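News > Local > Brukdale

Lost property gets sorted, slowly, in Brukdale

8/2/20

The Brukdale recreation hall has begun emptying its lost property store, a job last attempted in an April that no one on the staff will put a year to. The hall says 300 items had been logged by the end of the first afternoon, and that the back shelf is still to come.

Maureen Mottram, the hall manager, had set aside two hours. She has since set aside the rest of the month.

"People leave a building with less than they brought in, and they don't seem to mind," she said. "I had a man in last week who had been told we found his shoes. He said he'd gotten used to the other ones."

The store is a windowless room behind the ticket desk, known to staff as Greltness, after a village Mottram once got stuck in on a bus trip. It has taken in everything left in the gym, the courts, the craft room and the parking lot, and for years the filing system was to open the door, throw and close the door again. A shelf collapsed in the spring. That was taken as a sign.

Under the new rules, anything with a name on it gets a phone call. Clothes in decent shape are washed and hung on a rail in the lobby for 60 days. Keys go in a locked drawer. Everything else goes into metal bins, to be gone through one at a time, and "everything else" has proved to be most of it.

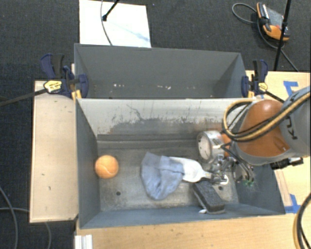

Balls are the easy part, as they go straight back to the courts and nobody asks whose they were. Cloths are harder. Beryl Mellor, who runs the Tuesday-style craft sessions on whichever day the room is free, has been asked to rule on which are towels, which are rags and which might once have been part of a shirt. She is said to be strict. Kitchen tools are offered first to the snack bar, which has so far accepted one ladle and returned it.

The smaller oddments have caused the most discussion. Anything that looks like part of a larger machine is being held back in case the larger machine is in the building and not working. Mottram said this would explain the boiler.

Residents who think they have lost something can come to the desk and describe it. A claim form was tried and dropped after the first few came back with "blue thing" in the box marked details. There is no fee, although a jar has been placed next to the sign-in book and staff will look at it while you talk.

Whatever is left when the 60 days are up will be sold at a table in the lobby, with the money going toward new shelves. Goodall, the hardware store on the corner, has quoted $900 for shelving that will hold the weight. Mottram hopes to get there on umbrellas alone.

Mellor has already put her name down for a casserole dish. She believes it to be hers.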